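Notebook, bench 2: open day at Hirmont
November 11, 2021

Can into the teal basin, hand-held gripper, fruit and the rest parked on the left. Ran this one for visitors most of the day.

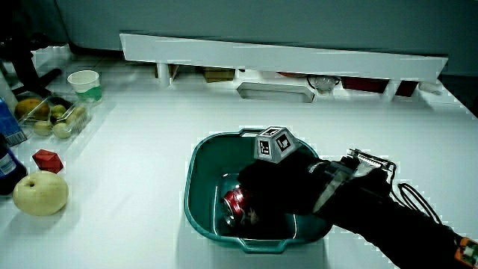 Setup

In at 7, doors at ten. White table wiped down twice, still glare from the overheads. Left the lights alone, everyone needs them for the posters.

Marker block went back on tight after the Boateng visit in June when it walked a bit every time somebody knocked it. Checked it by hand between groups. Did not move. Good.

Sleeve: pulled it down over the grip end again. It rides up. Wants a stitch or a strap, tape leaves gunk.

Table layout as per Kianoush's sketch except the pear, which kept rolling toward the edge until I turned it. Shelf stuff left under the shelf, out of the way. Told people they could ask for anything on the left side to go in the basin. They mostly asked for the can.

Morning groups

First group was from Visach, all in suits, quiet. Kianoush Asadi did the talk, I did the hands. His talk ran long so I only got a few picks in before they went off for coffee. One of them wanted to know the trigger force at the jaws. Didn't have the number on me. Look up and send.

Second group was school kids and that went much better. Let them hold it. Notes from watching them:

- everybody squeezes too hard the first time
- small hands can't reach the trigger without tipping the whole thing forward, and then the marker block leans out of the good angle
- they all look at the jaws and never at where their elbow is
- two of them worked out by themselves that going in from the side of the basin beats coming straight down. Took me a week

Can is a decent demo object. Dents if you are rough, so people can see what they did. Went through a few. Bring more next time, and keep the dented ones in a separate bag so they don't get back in the rotation like they did after lunch.

Basin is OK but the rim is a pain. Jaws catch on it coming out if you lift at an angle. Lift first, then swing. I say this to every visitor and then do it wrong myself.

Lunch

Sandwiches gone by the time we got down there. Topped up the sign-in sheet. Final count at the door was 380, against 300 last time, so the hallway was jammed and people were reaching past each other to get at our table. Want a rope or at least tape on the floor.

Afternoon

Logging fell over once, right after we restarted for the Dallik people. Disk was full, old runs from summer never got cleared. Kianoush deleted his, I moved mine, back up in ten minutes. Lost the first part of that session, nothing important in it.

End of day the counter says 856 clips. Plenty will be junk (kids waving, people talking with the thing in the air, me resetting the table). Need to go thru them before anyone quotes that number to anybody.

Dallik folks asked good questions. Main ones, so I don't forget:

- does it matter who holds it. Yes, we think so, left-handers look different in the tracks. No proper comparison done
- what about the cable. It tugs when you reach to the far side. Told them we want a clip higher on the body
- could they borrow one for their packing line people to try. Said ask Kianoush. He said ask me. Sort this out
- how long to train a new person. I said an afternoon. Probably less for just cans, more for fruit

They tried the small green fruit out of the clear tray and squashed one. Juice on a fingertip, cleaned it with a damp cloth. Check that there's none down in the hinge before tomorow, it will go sticky.

Grip pads: left one feels smoother than the right. Swap both, don't mix old and new.

To do

- trigger force number to Visach
- pads
- clip for the cable
- clear the disk, and put the disk check on the start up sheet so it gets done every time
- sleeve strap, ask upstairs if anyone can sew
- lighter version for school visits?? even just a shorter handle
- sort clips, pull out the kids' ones and keep them apart until we know what the consent forms cover
- return the folding chairs to Boateng, we have had them since June

Kianoush wants to do the same table again in spring with two people working side by side. Fine by me if we get a bigger table. Packed up, basin washed, key back in the drawer.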